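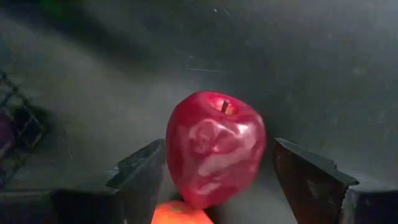

# Re: Does fruit get its own basket, or are we animals

**Board:** Kitchen & Pantry > Storage > Produce

---

**sithole_street** wrote:

Settle this for my household. We have two wire baskets. I say fruit in one, vegetables in the other. The opposing party says a basket is a basket and a red apple can sit next to whatever it likes. Currently the apple sits next to the orange on the counter, in no basket at all, which I'm told is a compromise.

I grew up in a one-bowl home, so I know what I'm talking about. There was always something at the bottom of that bowl. We found it in September.

---

**crisper_drawer_17** wrote:

Separate. Apples give off ethylene and everything near them gets old fast. Put one in with your carrots and the carrots go bitter. I lost a whole bag that way and ate them anyway out of spite.

---

**natum_nights** wrote:

> everything near them gets old fast

So does this board.

One basket. You eat the stuff, you buy more stuff. If your apples are hanging around long enough to gas the carrots, you have an eating problem and no basket will fix it.

---

**sithole_street** wrote:

There are two of us and one of us claims to be "saving" the plum.

---

**OldMrsPantry** wrote:

I've kept them apart for 20 years. Fruit basket near the door so people grab something on the way out, vegetable basket by the stove. Nobody grabs anything on the way out. The system is still correct.

Also, wire baskets are fine but line the bottom if you keep pears in them. Pears bruise if you look at them sideways.

---

**natum_nights** wrote:

What do you do with a bell pepper? It has seeds. It's a fruit. Cucumber, same thing. Your vegetable basket is a fruit basket with a carrot in it.

---

**crisper_drawer_17** wrote:

Here we go.

---

**OldMrsPantry** wrote:

I sort by whether I'd put it in a pie. The pepper may appeal.

---

**flerkton_fred** wrote:

Pie test doesn't work. Where does rhubarb go? Where does sweet potato go? I've had a green tomato pie at the Flerkton fair and it was the best thing there, admittedly up against a funnel cake that had been rained on.

My method is whether it needs peeling, chopping or cooking before a kid will eat it. Left basket no, right basket yes. Oranges are a gray area.

---

**sithole_street** wrote:

OK, tried it properly. Opposite corners, so there can be no mingling. Vegetables got the garlic, pepper, cucumber and carrot. Fruit got the plum, the orange, the apples and the yellow pear-shaped one we can't agree on.

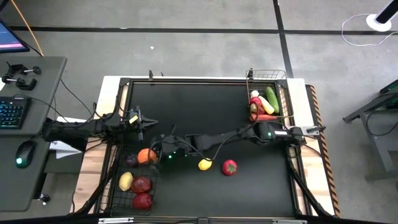

Page 2 of 3

---

**crisper_drawer_17** wrote:

Good. That's a decent gap between the fruit and the carrot. I'd get the apples out from under the other fruit if it's a real pile, but I'm not going to drive over there.

The garlic I'd move. It wants to be dry and dark and left alone, and a cucumber is mostly water. Give it a little dish.

---

**natum_nights** wrote:

So now it's two baskets and a dish. By Christmas you'll need a warehouse.

---

**sithole_street** wrote:

The opposing party read that aloud to me. Twice.

---

**endivetti_fan** wrote:

I have the Endivetti three-tier hanging thing, and before anyone asks, yes, it swings, and yes, I've been hit by an onion. Top is fruit, middle is vegetables, bottom is potatoes and unopened mail. I wouldn't go back to countertop baskets. They take up the only bit of counter I have.

---

**flerkton_fred** wrote:

Hanging ones are great until you're tall.

---

**OldMrsPantry** wrote:

I had one. The hook came out of the ceiling at four in the morning. I thought we were being robbed by someone very clumsy.

I see there's corn or something like it in with the vegetables. If it is corn and it's fresh, eat it tonight. It loses its sweetness sitting out, and it doesn't care which basket you put it in.

---

**natum_nights** wrote:

Corn is a grain. You need a third basket.

---

**crisper_drawer_17** wrote:

Mods, can we lock this?

---

**sithole_street** wrote:

Please don't, I still need a ruling on the plum. Does "saving" it have an end date? I would like it in writing before the weekend.

---

**OldMrsPantry** wrote:

Press gently near the stem. If it gives a bit, it's ready, and whoever is standing there gets to eat it.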